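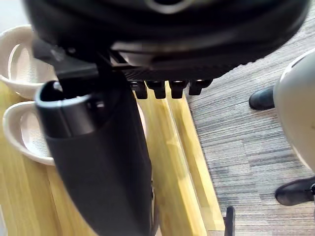 3.2 Table setting and the order of placement

The second part of the study looked at how people set a small table when they are given no instructions about layout. Earlier work on domestic routines has mostly dealt with cooking and washing up, and the few minutes between the two have been left to etiquette manuals. We wanted to know where people put the first item down, and whether that first choice decides where everything else goes.

Sessions were held in February in the ground-floor kitchen at Bakalis. Each participant was asked to lay the table for a light meal for two, using bowls, spoons, cups and napkins from a shelf beside the door. The table was a light wooden one with a straight grain and was kept in the same position for all sessions. White bowls were used throughout so that a participant's liking for a color or pattern would not affect the order in which things were picked up. No tablecloth or place mats were provided.

There were 30 participants, and each set the table 3 times with a break between trials. Dorin Bucur and Vira Semeniuk coded the sessions separately, and differences were settled by going back over the record together. Three measures were taken: the item placed first, the distance from that item to the nearest table edge, and the number of times any item was moved after it had first been set down. Napkins that were only unfolded or turned over were not counted as moved.

Bowls were the first item in most trials. Participants who began with bowls tended to put them down close together, on the side nearest the shelf, and to spread them out to the two places later. We call this a holding position. It was seen in people who carried the bowls stacked and also in those who carried one in each hand, so it cannot be put down to stacking alone. Participants who began with spoons or napkins rarely used a holding position and went straight to the final places.

Figure 4 plots the number of later moves against the distance of the first item from the edge. Items set down within 10 centimeters of the edge were moved more often than those set further in. Several participants said afterward that a bowl near the edge "did not look finished," or that they had meant to come back to it. Others gave no reason and did not remember moving anything.

Figure 4. Later moves per item by distance of first placement from the table edge. Each point is one trial. Trials in which the first item was a napkin are shown as open circles.

The grain of the wood may have played a part. Semeniuk noted during coding that some participants lined up their spoons with the grain, even when this left the spoons at a slight angle to the chair. We did not plan for this and have no measure of it. A plain painted surface would be needed to test the idea.

Results changed little between the first and third trials. Total time fell, mainly because participants had learned where the cups were, but the first item stayed the same for most people. Those who changed their first item usually moved from cups to bowls. This agrees with the interviews in Section 3.1, in which bowls were described as the item that "makes the place."

Two limits should be kept in mind. The shelf was always on the same side of the table, so a preference for the near side cannot be separated from a preference for the left or right. The meal was also imagined, and no food was served. Section 3.3 reports a smaller set of sessions, run by Antonina Onyshchenko, in which soup was brought to the table once it had been laid.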